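Re: [장비-구매] 하반기 그리퍼 추가 구매, 몇 대로 갈까요?

답이 늦어서 죄송해요. 견적서 두 개를 나란히 펴 놓고 비교하다 보니 점심시간이 그냥 지나갔네요. 원래 메일 아래에 붙이고 그 밑으로 이어서 쓸게요.

> 2021년 7월 9일에 보낸 메일:
>
> 하반기 예산안에 손에 쥐는 그리퍼 추가분을 넣으려고 합니다. 지금 후보는 Nutero 쪽 완제품 세트하고, Sokol에서 부품만 받아서 우리가 조립하는 방식 두 가지입니다. Clarkberg 사무실에서는 완제품을 선호하는데, 가격 차이가 꽤 나서 현장에서 직접 써 보신 분들 의견이 필요합니다.
>
> 1. 몇 대가 필요한지
> 2. 소모품(손가락 패드, 케이블)은 얼마나 잡아야 하는지
> 3. 카메라 모듈을 대수만큼 다 살지, 일부는 돌려 쓸지
>
> 그리고 가정집 작업은 정말 두 대를 동시에 써야 하나요? 한 대씩 쓰면 예산이 반으로 줄어서 여쭤봅니다.

맨 마지막 질문부터요. 네, 두 대가 같이 있어야 해요! 저도 4월에 계획 짤 때는 한 대로 돌려도 되겠지 싶었는데, 옷이나 담요 같은 천 종류로 넘어가니까 생각이 확 바뀌었어요. 모자 하나 펴는 것도 한쪽에서 잡아 주고 다른 쪽에서 당겨야 모양이 나오거든요. 한 손으로만 하면 담요까지 같이 딸려 올라오고, 그럼 처음부터 다시… (이거 몇 번 하면 사람이 먼저 지칩니다.)

침대 위에서 하는 작업은 대충 이런 느낌이에요. 분홍색 담요에 검은 니트 비니 하나 놓고 그리퍼 두 대로 들어가는 거고, 오른쪽 그리퍼는 위에 카메라 모듈이 얹혀 있어요. 책상 위 작업만 보신 분들은 케이블 길이를 좀 짧게 잡으시던데 침대에서는 몸을 숙이고 팔을 뻗게 되니까 여유가 더 있어야 해요.
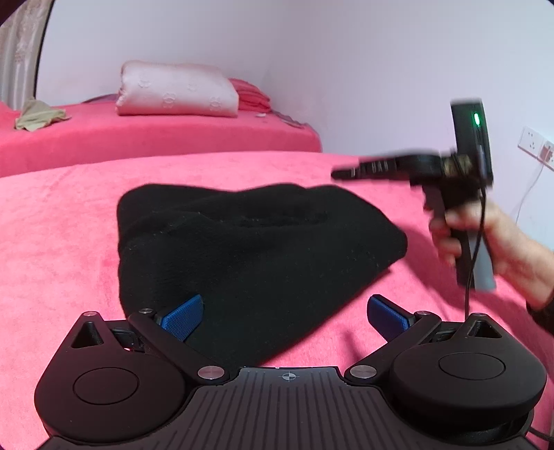 ## 1. 몇 대가 필요한지

저는 10대로 올렸으면 해요. 두 대가 한 세트니까 다섯 세트죠. 네 세트는 현장에 나가고 한 세트는 예비로 둡니다. 예비가 사치처럼 보이는 건 아는데, 지난번에 Drirmont 현장에서 한 대가 고장 났을 때 멀쩡한 나머지 한 대까지 같이 놀았잖아요. 수리 기다리는 동안 인건비는 그대로 나가고요. 그 돈이면 예비 세트 값이 꽤 빠져요.

완제품이냐 조립이냐는… 음, 저는 완제품 쪽이에요. Nutero 견적이 한 대에 2,000달러, Sokol 부품 값이 779달러니까 숫자만 보면 당연히 Sokol인데요, 우리가 조립하고 나사 조이고 보정 맞추는 시간이 그 견적서에는 안 들어가 있어요. 그래도 예산이 도저히 안 되면 현장용 여덟 대는 Nutero, 예비 두 대는 Sokol로 섞는 것도 괜찮아요. 단, 손가락 패드가 서로 호환되는지는 주문 전에 꼭 확인해 주세요. 안 맞으면 소모품을 두 종류로 쌓아 둬야 해서 골치 아파요.

## 2. 소모품

작년 예산에는 아예 항목이 없어서 매번 잡비로 처리했는데 이번엔 따로 빼 주시면 좋겠어요. 전부 합쳐서 약 1,000달러 정도 생각하고 있어요.

- 손가락 패드: 제일 먼저 닳는 부품이에요. 천 작업을 하면 보풀이 껴서 표면이 금방 미끄러워져요. 닦아 쓰는 데도 한계가 있으니 넉넉하게요.
- 케이블: 긴 걸로요. 짧은 걸 사서 연장하는 건 이제 그만해요 우리. 연결 부위에서 빠진 적이 너무 많아요.
- 나사, 링크 부품: Nutero로 가면 예비 부품 봉투가 같이 오는지 물어봐 주세요. 견적서에는 한 줄도 없더라고요.
- 청소용품: 보풀 제거 테이프도 여기 넣을게요. 니트나 플리스 만지고 나면 무조건 씁니다.

## 3. 카메라 모듈

돌려 쓰는 건 반대예요. 떼었다 붙일 때마다 위치가 조금씩 달라져서 보정을 또 해야 하고, 그 작업이 은근히 오래 걸려요. 한 대에 하나씩 고정으로 가고, 꼭 줄여야 하면 예비 세트 것만 나중에 사는 걸로 해요. Nutero 세트 가격에 모듈이 포함인지 별도인지도 제가 본 견적서에서는 애매했어요. 이건 확정 전에 문서로 받아 두셔야 할 것 같아요.

아, 그리고 납기요! Sokol은 부품을 나눠서 보낼 수도 있다고 적혀 있던데, 그러면 조립을 시작하는 날짜가 제일 늦게 오는 상자에 맞춰지잖아요. Clarkberg에 일정 보내실 때 그것도 같이 적어 주세요.

표로 정리한 건 공유 폴더에 올려 둘게요. 다른 현장은 가구 배치나 콘센트 위치가 다를 테니 케이블 길이는 각자 재서 답 주시면 제가 합칠게요.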